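How Does Clay Turn Into a Cup?

Clay is a kind of mud made of very tiny, flat bits of worn-down rock. When it is wet, the bits slide past each other, so you can squash it or roll it. When it dries, it goes stiff, but it is still weak. Drop it in a bucket of water and it turns back into mud.

To make it last, a potter has to fire it. That means heating it in a special oven called a kiln. After firing, the clay is called ceramic, and water can't turn it back. 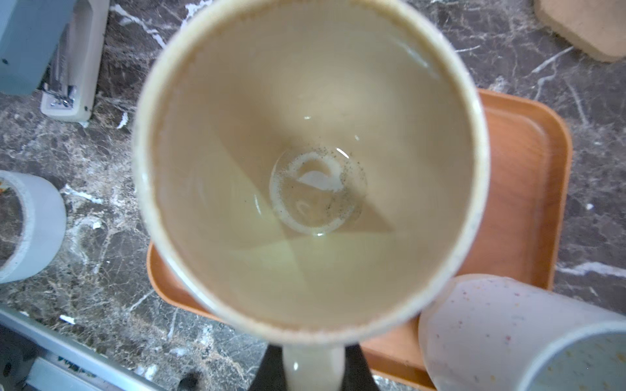
Glaze is the smooth coat on most pottery. It starts as a powder mixed with water, and the potter dips the pot in it or brushes it on. In the kiln the powder melts, and when it cools it is a thin layer of glass. Some glazes come out one plain color. Others have speckles, like the tiny brown ones on the rim of this cream mug. Speckles often come from bits of iron in the clay or the glaze. Glaze also stops a drink from soaking in, so a mug with a little milky puddle left at the bottom can be washed and used again.

What about color?

Potters get different colors by adding metals to the glaze. Cobalt makes blue. Copper can make green — or red, if there is very little air in the kiln. Iron can make yellow, brown or black, depending on how much is used. A glaze can be shiny or dull. The dull kind is called matte.
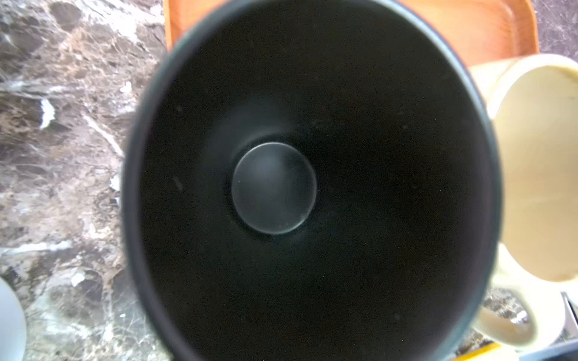 Try it yourself

Roll a lump of clay into a ball. Push your thumb into the middle, then pinch the wall gently as you turn it. This is called a pinch pot. Leave it to dry slowly, away from the heater.

Written by Negin Amini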